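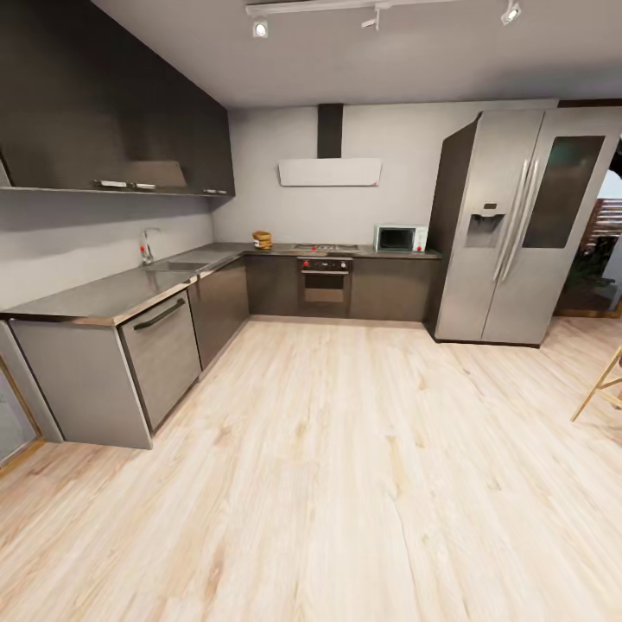
Can we compare the two fingertip sets in simulation before we mount anything on the real arm?
For the closing and the holding, I think we can, if we keep the same kitchen and the same arm and change only the tips. For wear of the rubber the simulation tells us nothing, so I leave this for the bench.

Notebook, Kabbaj kitchen model, gripper comparison, February

Started 9:15. The aim for today is to compare the flat tips (Sutari) with the curved tips (Braltevness) on a soft object. Last week we did only rigid boxes, and there both sets were equal, so it was not very useful for the choice.

Task is pick and place of the soft bag between microwave and counter. I did 40 trials for each set of tips. Start position of the bag is changed a little in every trial, the arm always starts from the same home pose. Controller is the old one with fixed closing force. I wanted first to use the new Famirora controller, but it still has the problem with the joint limits after a reset, and I don't want to mix two questions in one day.
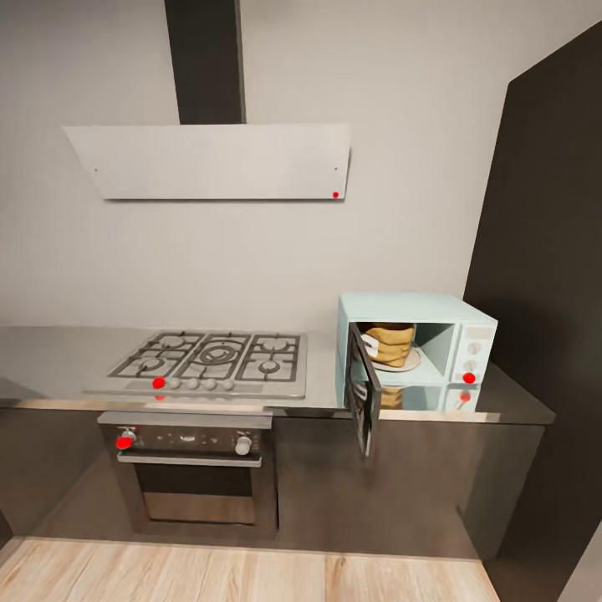 Microwave with door open, bag on the turntable. No arm in this view.

Remark about the door: when it is open it takes a lot of the free space over the counter edge. The planner knows the door only as a simple box, which is bigger than the real shape, so it refuses approaches which I believe are possible. I changed the box by hand to a thinner one. After this the planning was successful more often, but I must note it clearly, because the numbers from before this change cannot be put in the same table. I have put them in a separate file with "thickdoor" in the name.

Flat tips: 17 failures from the 40. Most of them are the same type. The fingers close on the rim, the rim folds, and the bag turns around the contact line when the arm begins to lift. With more closing force it turns less, but then the top is pressed together too much and I don't like this for a bag with something inside.

Curved tips: fewer failures, but I stopped to count after I found that the friction value was not the same in both files. In the curved file somebody (probably me) left the value from the box tests. So the curved series has to be done again from zero. The flat series is good, I checked the file two times.

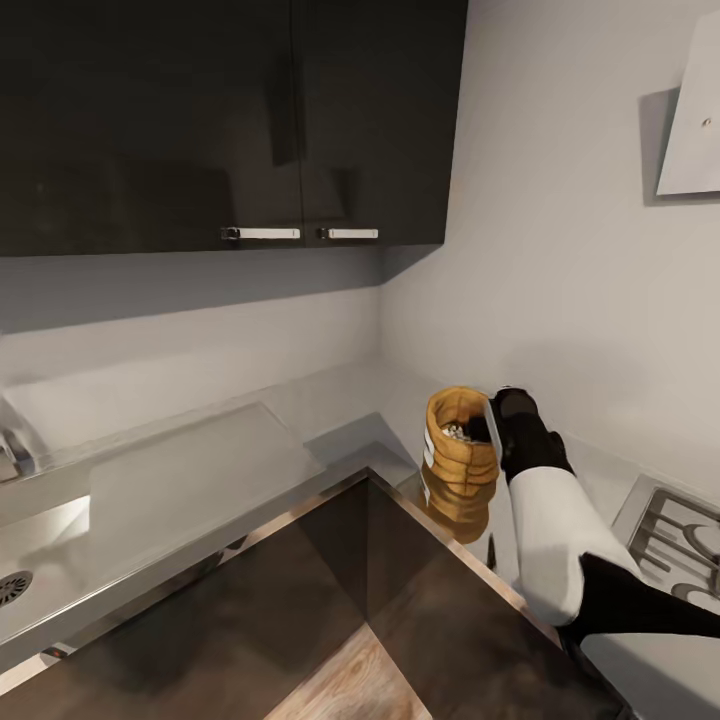
The approach direction is also important, more than I expected. If the wrist comes in low from the side, one finger goes to the opening and the other stays outside, and the grip is quite stable with both sets. From straight above, the fingers push the rim down before they close. I propose that we use only the side approach for the comparison and we make the top approach a separate test later.

After lunch I looked at the timing. One full trial is around 630 simulation steps with the side approach. The limit in the script was 500, so a few trials were stopped in the middle and written as failure. These are not in the 17 above, I removed them and did them again with a higher limit. Please update your copy of the script before you run anything.

I also tried the closing command at 255, the maximum of the gripper. The contact became unstable and the fingers were shaking against the bag. With a smaller time step it is better, but then the whole series needs the full night. For now I stay with the lower value.
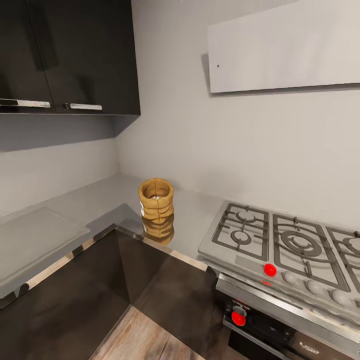
For the placing I use two conditions: the bag must be upright, and the gripper must be completely away from it. Before, the script checked only the distance to the target point, and a bag lying on its side was also a success. I am a little ashamed that we used this check so long. The old box results should be still valid, for the boxes the orientation was checked in another place.

Still open:
Repeat the curved series with the correct friction value.
Ask Braltevness if the drawing of the curved tip is the last version, the radius in our model looks too small to me.
Decide if the thin door box stays in the Kabbaj model for everyone or only in my branch.
Famirora controller, joint limits after reset.

Stopped 18:40. The curved series is running now on the second machine, log goes to the usual folder. Please don't restart this machine before it is finished.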